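Search products Search All categories Go

Cantero Desk by Gerer, White

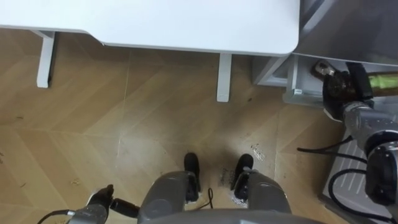

What you get

A top, some legs and a great deal of white. The Cantero is the plainest desk in the Gerer line, and people who have owned one of the fancier ones tend to come back to it. The surface is smooth and matte, so a lamp won't glare at you while you work, or while you look like you're working. The corner is rounded, a kindness to hips everywhere.

The legs are slim straight posts – no drawers, no cubbies, no place to lose a stapler for six years. Your feet get the whole space underneath to themselves.

Putting it together

Allow 40 minutes and 8 bolts. The hex key is in the box, taped to the part you will open last. Build it upside down on a blanket and get a second person for the flip. Tighten everything again after 3 weeks.

Floors

The desk looks good over light wood tones, herringbone included. It will not sweep for you. Stick felt pads under the feet before you start dragging it toward the window, and lift it anyway.

Cleaning

Damp cloth, mild soap. White shows coffee – you knew that when you clicked.

Price and delivery

$529, legs included, which we mention only because Putier sells theirs separately. Ships flat from our Cullutlow warehouse. The matching shelf is due back in March.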